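Block play hours move to the Rudatdale hall

Starting in May, the open block sessions will be held in the side room of the Rudatdale hall instead of the upstairs room at Cirnonham. The Cirnonham room has been booked for exams through the summer, and the stairs were hard on families with strollers anyway. Sessions stay on Tuesday and still start at 3. The door on the parking lot side will be open from 2:45.

The hall charges us by the hour, so cleanup has to begin on time. Last season we ran over on several afternoons and paid for the extra. A bell will be rung ten minutes before the end. Please start sorting when you hear it, even if the tower is almost done. Anything still standing can be photographed by a parent and then taken down.

The blocks are being stored in a new way. Under the old system everything went back into cloth bags, and small pieces got lost in the seams. Bags were also being dragged across the floor, which split two of them. From now on each table gets one open container, and the pieces from that table go back into it. Lids are kept on the shelf under the window and go on last. Full containers should be carried by an adult.

A few people have asked whether we plan to buy more sets. The money from the spring sale came to roughly $1000 after the hall fee, and most of it is set aside for rent. We did place a small order with Erraji for plain bars in mixed lengths, with no printed letters or pictures on them. The older children have been asking for longer pieces to make bridges and roofs, and the short cubes we have in large numbers don't span much. The order should arrive before the first session in the new room.

If you have blocks at home that are no longer used, we can take them. They should be solid, with no chips or splinters and no magnets. Please wash or wipe them first and leave them in the box marked Ranis in the hall entrance. We can't accept interlocking bricks, as we already have more of those than we can store.

Children under 3 are welcome but need an adult sitting with them at the low table. Older siblings may use the other tables on their own as long as a parent stays in the room. Snacks are fine in the hallway. Water is fine anywhere if the cup has a lid.
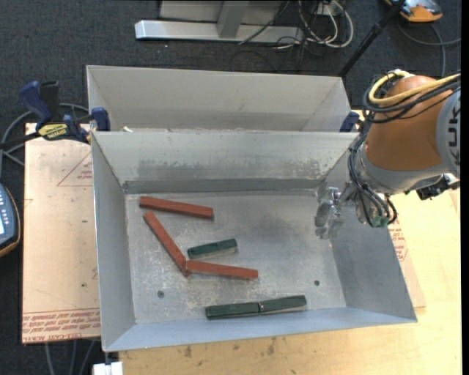

One parent, writing after the notice went up at the hall, asked that we keep the long pieces apart from the short ones, saying her son spends half the session digging for bars of the same length and gives up on his bridge before he starts. We will try this at one table for the first month. If it slows cleanup too much, we will go back to mixed containers.

Sign-up is the same as before. Put your name on the sheet by the door when you arrive, and cross it off when you leave.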